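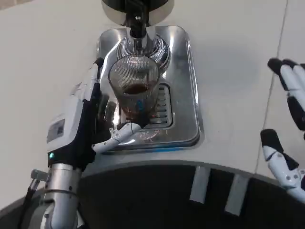
Our project started with a complaint that most people in the building will recognize: the coffee from the counter dispenser is never the same amount twice. When the Zeltstead student center put in a flush-mounted machine, the supplier's leaflet promised "a consistent pour for every cup." I did not believe it, and after a semester with it I wanted to find out if I was just being grumpy. The difficulty is that a person standing at the counter has very little to go on. A clear glass with fine ribs all the way around, with dark coffee in the lower half, looks fuller or emptier depending on how the light hits the ribbing. So does that mean the machine is uneven, or that we are bad at looking? Those are two separate questions and the leaflet answers neither.

Student Project Report
Course: Measurement in Everyday Settings
Submitted Wednesday, May 10, 2023

What we were told

The dispenser is sold under the name Jenen. The distributor, Skirkadport, gave the student center a one-page sheet with a table of drink sizes and no explanation of how the sizes were checked. I asked by email what cup they used, how long the machine had been running and whether the first drink of the morning counted. The reply thanked me for my interest and attached the same sheet again.

The center's own notice beside the machine says 3247 drinks were served in October. I have no reason to doubt the counter, but a number like that tells you the machine is popular, or that it is the only one near the lecture rooms. It tells you nothing about what ended up in the glass.

Method

We made 22 pours of the same drink setting over 2 mornings. Each pour was weighed on a kitchen scale, with the weight of the empty glass taken off. We used a ribbed tumbler and a smooth glass, both brought from home, and did not let the machine's own size names influence what we wrote down. Before weighing, one of us wrote a guess of how full the glass was, by eye, without knowing the earlier results.

We had planned to use the paper cups as well. They were dropped from the plan because the lids were out of stock and we could not carry the cups to the scale without spilling. 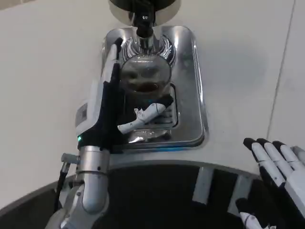 Figure 2. A clear glass under the nozzle, standing on the slotted grate.

Where the glass stands matters more than I expected. The tray is a rounded steel basin and the grate takes up only part of it, so it is possible to set a glass down too far toward the front. In an early trial, left out of the results, the glass was off center and some of the coffee went into the drain. A person in a hurry could easily do the same and then blame the machine. I suspect I have.

Results

By weight, the pours were closer together than I had predicted in my proposal. The first pour of each morning was light, and the rest bunched up fairly well. Guesses by eye were a mess. We guessed high more often with the ribbed tumbler than with the smooth glass, and we were surest of ourselves on some of our worst guesses.

I would be careful with this. Our scale is an Avram kitchen model and we checked it only against a bag of sugar, which is a weak test. If the scale drifts, all of our weights drift with it. We also used one drink setting, so the report says nothing about the milk drinks, where most of the complaints come from.

Does this prove the supplier right?

No. "Consistent" is a word that can cover nearly anything until somebody puts a limit on it, and the sheet does not. Our results support a smaller claim – that on those mornings, at that setting, after the first drink, the machine poured more evenly than we could see. I still think the first drink should be mentioned on the sheet, given that the people who buy it pay the full price.

Things we would change

Borrow a lab scale. Mark the correct spot for the glass with tape beside the tray and line up with it every time. Have the guesses made by people who do not know what the project is about, as both of us badly wanted the machine to lose. The milk drinks should get their own test, with the cleaning schedule written down next to the results.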